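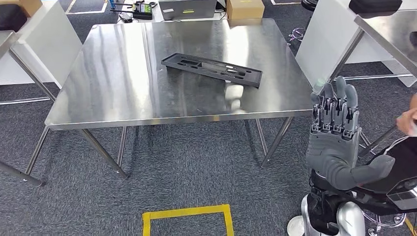 *The robot's hand, palm open, next to the steel table and the black parts tray. Durkwood Robotics Club, Gustville.*

**Durkwood students take their humanoid to the Gustinley sorting contest in March**

GUSTVILLE – Hi, I'm Roya Mahmoudi, and I coach the robotics club at Durkwood. The school asked me to write this release myself, so please forgive me if I sound like a proud coach (I am one!).

Our team is entering the Gustinley, the regional student contest where a robot has to pick up small parts and put them away in the right slots of a tray. We're in the humanoid class for the first time, and the kids have named our entry Talebi. It has two arms, five fingers on each hand, and a schedule that has eaten most of my evenings since the fall.

The students write all the motion code and run every practice. I mostly order supplies and remind people to go home. Right now they're working on the hand, getting the fingers to close around a thin part without knocking it sideways, and I had no idea how many ways there are to drop something until I started reading their logs. They've logged 992 practice runs so far and want to reach 2,000 before we leave. I've told them that's a lot of runs. They've made a sign-up sheet anyway.

The yellow tape on our carpet is theirs too, and I've been told very firmly not to step on it or vacuum it up.

We still need $3,000 for travel and spare finger parts, and we'd love help from local businesses or anyone who likes this stuff as much as we do. Sponsors get their name on the team shirts and a seat at our open practice, which starts at 3 p.m. in the club room at Durkwood. Families and younger kids are welcome, and if your child wants to join next year, bring them along and let them talk to the team – they will happily talk back for an hour.

**Press contact:** Roya Mahmoudi, coach, Durkwood Robotics Club, Gustville. Call the school's front office and ask for me. Reporters can visit any practice, just let me know first so I can save you a chair.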